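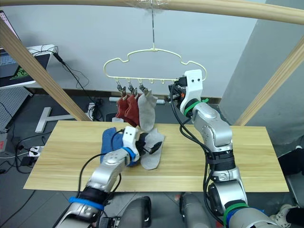
Hi, I'm Sombat, and I'm looking for people who hang up socks! I run the laundry pages at Huka, and we're putting together a guide to drying small stuff at home – socks mostly, all colors and thicknesses, on clip hangers, racks, strings, whatever you've got.

You'd keep a sock diary through February. Jot down how you pair them, whether you clip at the toe or the cuff, and which ones end up stretched out. Ten minutes a wash, tops. I clip at the toe and my sister thinks I'm wrong, so please bring opinions.
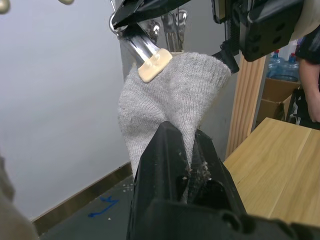 Light grey ribbed knit, one of the socks in the guide.

We have room for 322 households, anywhere in the country. Everyone who finishes gets a Somboon clip hanger and a gift card. Big families and people with one sad drawer of odd socks are equally welcome – just write to Sunil Abeysekara at the Huka office and tell him what you wash in a normal week.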